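4. Rules for knob tasks in simulation

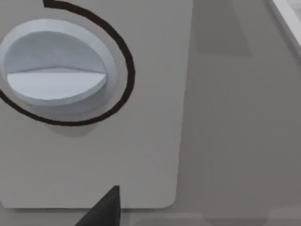 When should a knob-turning attempt count as a success? When the knob's joint angle has moved past a threshold that was written down before the run, and has stayed past it until the arm has let go and backed away.

Figure 3. Simulated knob task, camera view: a pale knob with a raised grip bar, the dark arc on the panel around it, and the tip of one gripper finger at the bottom.

That answer took us far too long to reach. In the first version of the Plelgate suite we checked the angle at every time step and called the episode done the moment it crossed the line. It was simple and it gave us lovely numbers. Then I sat down one evening with a big mug of tea and watched the replays, and a lot of those "successes" were a finger swiping past the grip bar at full speed, with the knob swinging through the target and springing most of the way back. We had been grading a slap as a turn (and I had already put the plot in a slide deck, which was a fun email to write).

So our first rule covers the end of the episode. The success check runs only after the gripper has retracted, and it has to hold for 300 consecutive simulation steps. We picked that number by trying shorter windows and looking at the cases that still fooled us. If your knob has a heavier spring or less damping you'll want to pick your own, and please report it! I have read plenty of papers where the window isn't mentioned anywhere, and there is no way to compare against them.

The second rule is about markings. Panels in our suite carry a printed line around the knob, like the one in Figure 3, and a line like that is information for a policy that sees pixels. I didn't think of it that way at first. I thought of it as decoration that came with the asset. When we swapped the panel texture for a plain one, two of our four baselines got clearly worse, and the other two didn't care at all. We now ask that anyone reporting results on a marked panel also report them on the plain version of the same panel, same seeds, same start poses. It doubles the evaluation time, and I still think it is worth doing.

Rule three: say which way is on. Our own configuration files disagreed about the sign of the rotation axis in 47 of the 939 knob assets we had pulled together, mostly the ones converted with the old MacDonald importer. A policy trained on the mix learned to hedge, nudging the knob a little one way and then the other, and we spent a week blaming the network. The fix was dull. Every asset now has a one-line text entry giving the positive direction as seen from the front of the panel, and a loader test turns the joint by hand and compares. Assets that fail don't load. We tried a warning first and everybody scrolled past it, me included.

The fourth rule concerns contact, and it's the one reviewers argue with us about. We log the peak force between the fingers and anything that isn't the knob, panel included, and a run over the limit is marked as failed even if the knob ended up in the right place. Some people find this harsh. A simulated panel doesn't scratch, after all. But these policies are meant to be moved onto hardware at some point, and a habit of leaning on the panel for support is very hard to train out later — I'd much sooner see it in the table now. We report both scores side by side, with and without the contact limit, so a reader who disagrees can use the other column.

Last, there's the question of how many runs to report. We settled on 2,000 episodes per policy, split evenly over the start poses in the Risia list, with the seeds published. Fewer than that and the ordering of our two best baselines kept flipping whenever we changed the seed. The Dalevano tasks, which have a single start pose, get by with less, and we note the count separately in their table.

None of these rules touches how the policy is trained. You can use demonstrations, reward shaping, whatever you like. What we fix is the asset, the check, the limit and the count, and the scripts for all of them are in the same folder as the tasks. Section 5 applies them to the four baselines, starting with the plain panels.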